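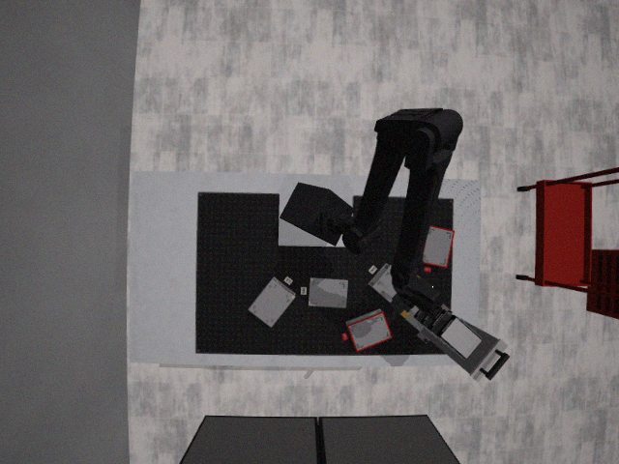

Figure 1. Computer rendering, robot arm over a dark work surface, seen from above.

Inscriptions and Laid-in Leaves in the Dalsgaard Poetry Books
Project report, second-year seminar in book history
April 15, 2019

1. Background

The Dalsgaard books came to the Casgate college library as a bequest. There are 1,220 volumes in all, most of them English and American poetry printed between 1840 and 1910. The library's catalog records the author, title, publisher and year for each one. It does not record what earlier owners wrote in the books or put between the pages.

This project looked at a part of the collection to find out how much of that material there is and how it could be described. I was mainly interested in gift inscriptions, handwritten verses, and loose leaves that had been placed in the books on purpose.

2. Selection

It was not possible to go through the whole collection in one term. I took 200 volumes from the shelves marked "sonnets and anthologies," starting at the left end of the top shelf and working along in order. I chose this section in the hope that anthologies would have been given as presents more often than single-author books. That was a guess, and the sample should not be treated as a picture of the whole bequest.

Three volumes were too fragile to open fully. I recorded what could be read from the front endpapers and left the rest blank.

3. Method

Each book was examined in the reading room on a foam support. I looked at the front board, the endpapers, the half title, the title page and the rear endpapers, then turned the leaves one at a time. Each volume took about 30 minutes when there was something to transcribe and much less when there was not.

For each inscription I entered the following in a spreadsheet:

Shelf number
Position in the book (for example, upper right of front free endpaper)
Ink or pencil
Full transcription, with line breaks shown by a slash
Date as written
Names of giver and receiver, if given
Relation between them, if stated

Spelling and punctuation were kept as they stand. Letters I could not read are shown by a question mark in square brackets. At first I expanded abbreviations such as "fr." and "Xmas" silently, but this made it hard to check my entries later, so I went back and restored them all.

Loose items got their own row, with the page opening where they were found. They were put back at the same opening in a sleeve of acid-free paper, following the reading room's rules.

4. Results

Gift inscriptions were common, as I had expected for anthologies. Most are short and follow a pattern: the receiver's name, "from" or "with love from," the giver's name or initials, and a date or holiday. Birthdays and Christmas are the usual occasions. A smaller group marks a school prize, and these are often on a printed label with the name filled in by hand.

Handwritten verses were harder to sort. Some are copied from printed poems, usually without the poet's name. I was able to match several by looking up first lines in the index of another anthology. Others did not match anything I could find. They may be original, or they may come from newspapers and magazines that I did not search. In the spreadsheet these are marked "source not found," and I have tried not to call them original poems anywhere.

The most interesting volume is a sonnet anthology in green cloth with the bookplate of a house called Clonholm. A folded sheet is laid in at the back, carrying a sonnet in brown ink addressed to a mother on her birthday. The same hand appears in the inscription at the front, which is signed with two initials only. The sheet has been folded twice, but the book shows only one line of offset from the ink – so it may have been kept somewhere else before it went into this copy. I could not connect the initials to anyone in the bequest papers.

5. Problems

The line between a gift inscription and an ownership inscription is not always clear. A name and a date on an endpaper could be either. I counted an inscription as a gift only when a giver was named or a word such as "from" was used.

Dates were a second problem. A date in ink tells us when somebody wrote in the book, or when they wanted to say it was given. In two cases the written date is earlier than the date on the title page. One of these is probably a slip made in early March, when the writer may still have been using the old year. I have no explanation for the other.

Box 6 of the bequest papers, which is said to hold family letters, was away for conservation during the whole project.

6. Further work

The spreadsheet has been given to the library, and the shelf numbers in it match the catalog. The next shelves to do would be the single-author volumes beginning with Tennyson. It would also be useful to compare the Clonholm sheet with the letters in Box 6 once they are back, and with the commonplace book at Brerden, which I know only from its printed description.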